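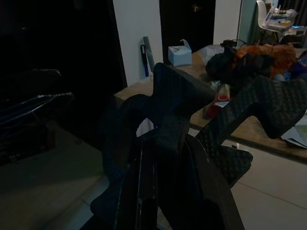
She runs the night desk at the Nivcombe ferry terminal and she does not want her name in this. Fine. Coffee first, she says, then questions.

Eleven years of nights. "You get used to it by year two. Then you un-get used to it by year six." Sleeps from nine in the morning, curtains pinned shut, phone in the kitchen drawer.

The job is mostly waiting. Last boat in at 1:40, first one out at 5. In between, the phones. Lost bags, people who missed the crossing, one man who calls every July to ask if dogs ride free. "They do. I tell him every time. He's very polite."

Winter is different. When the Vundel route got pulled for ice she had 200 people on the terminal floor and one working vending machine. "It was out of everything but the mints by midnight." Someone had a guitar. She won't say wether that helped.

Does she take the ferry herself? Long laugh. "I get seasick. Always have."

Pay came up. It went up last spring, 686 a year before tax, and she has opinions on that which she asked me to leave out. The schedule bothers her more. New software puts the shifts out four days ahead, used to be a month. "My sister plans a birthday, I say maybe. I say maybe to everthing."

She has a logbook, paper, her own. Entry 3478 was the night we talked. Fog, two calls, a kid's shoe handed in. I asked to see an older one and she flipped back, read it, shut the book. "No, that one's mine."

Boat horn at 4:30. She was already up and looking for her keys.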